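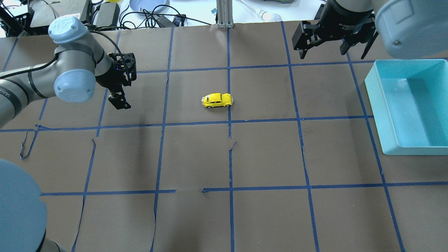 Swap Morning at the Tiklow Hall

Our next toy and children's book swap is on the first Saturday of June, from ten until one. In the spring we had 200 items on the tables and 29 families came, so this time we will open also the small room behind the kitchen.

Please bring only things which are clean and complete. For puzzles, count the pieces at home and write the number on the box. Each family can bring up to six larger toys. Books have no limit, but we cannot take school books or magazines.

Every item you leave gives you one paper ticket, and one ticket is good for any item, large or small. You may keep your tickets for the autumn swap. 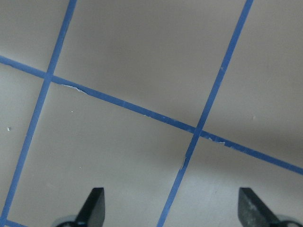 Help with the tables

Léonie Maillard is making the list of helpers. We need people on Friday evening to carry the tables from the Plulasen Street school, and again on Saturday after one o'clock. If you have a van, please tell her soon.

Ebuka Okonkwo will repair small things during the morning, such as a loose wheel or a torn cover. He asks you to bring your own batteries.

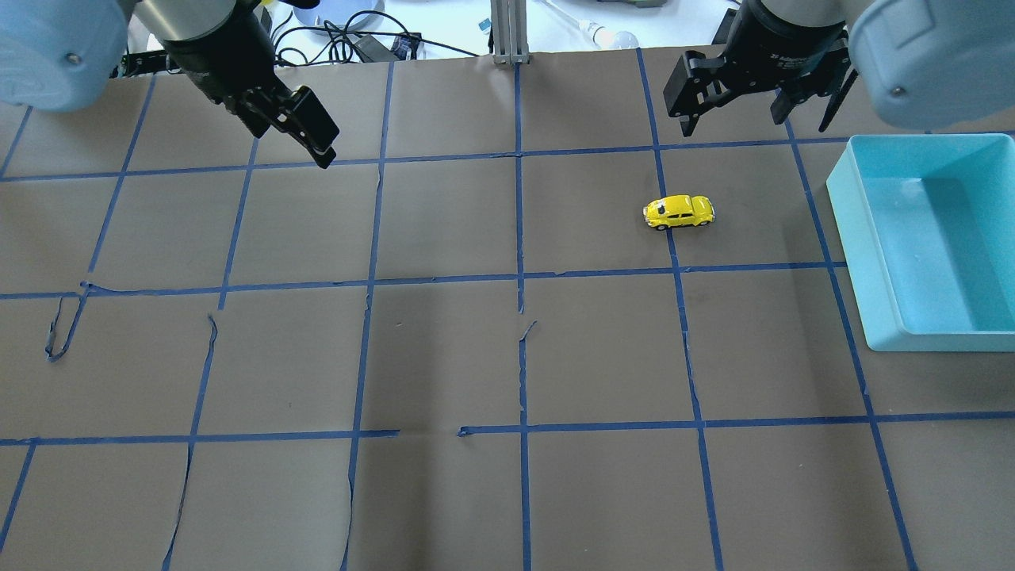 He cannot repair electric trains, and he is sorry for this. What remains at the end goes to the Danlow family center, which will collect it on Monday.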